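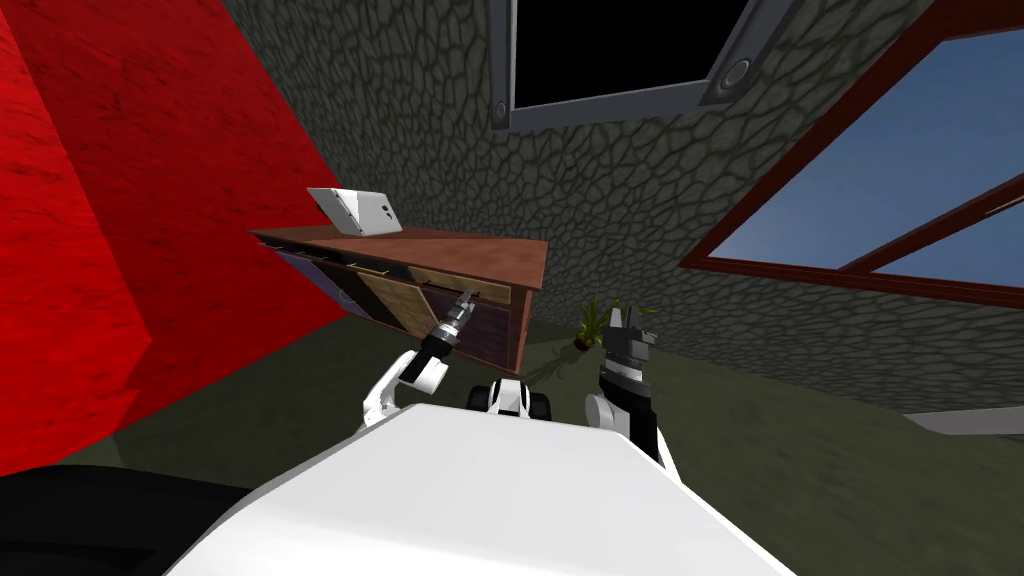 Figure 1. Simulated room with the two-armed robot, cabinet and plant, seen from the robot's viewpoint.

Seta Cabinet Set, student release
Flelton Robotics Club
Released March 26, 2020

Summary
The Seta Cabinet Set was produced by members of the Flelton Robotics Club as their yearly group project. It contains 1,893 simulated episodes in which a robot with two arms works at a low wooden cabinet. Students operated the robot from club workstations, and all views were rendered by computer.

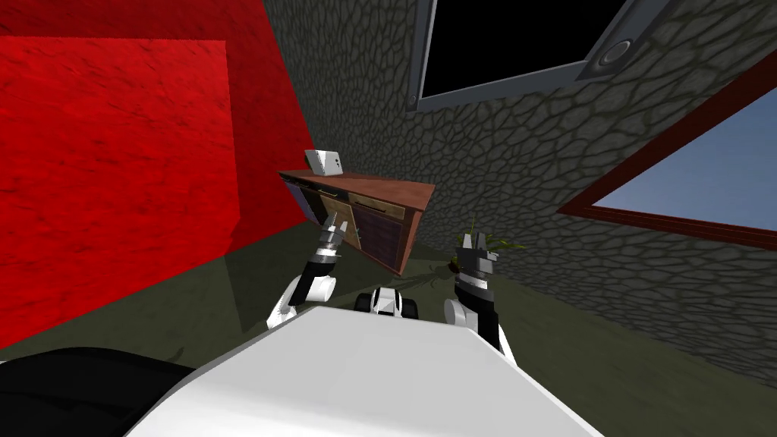
Each episode is stored in its own folder with the rendered views, the joint positions of both arms and a short task note written by the operator. Views are supplied as rendered — the tilt has not been corrected, and users who need a level horizon must rotate them.

Team
Thibault Lacroix and Quentin Coste built the room. Huguette Bouvier wrote the recording scripts. Thierry Hoarau supervised the project.
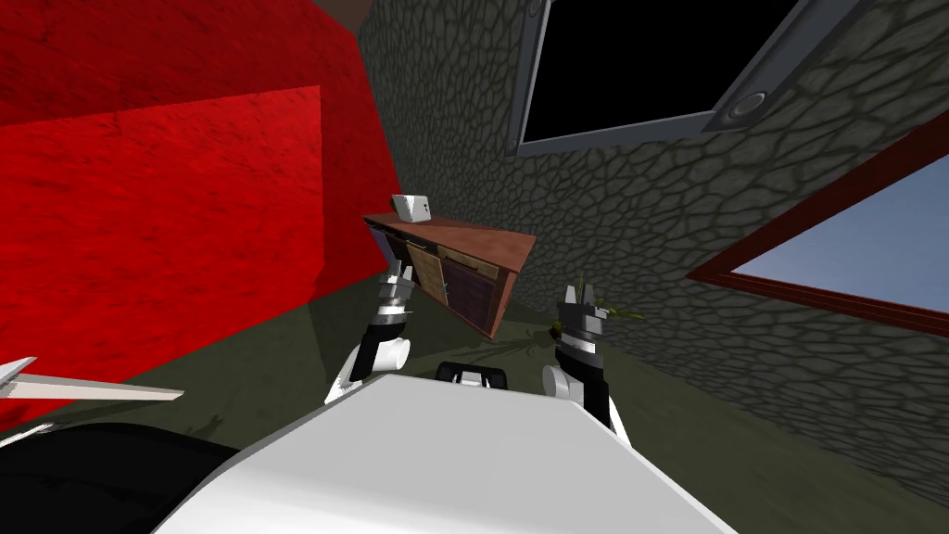

Known limits
All episodes use the same room, so the set is not suited to testing in new surroundings. Task notes were written by four students and differ in detail. Two folders lack joint positions for the left arm and are listed in missing.txt.

Use
The set may be used for teaching and for club competitions. Corrections should be sent to Thierry Hoarau before the July update.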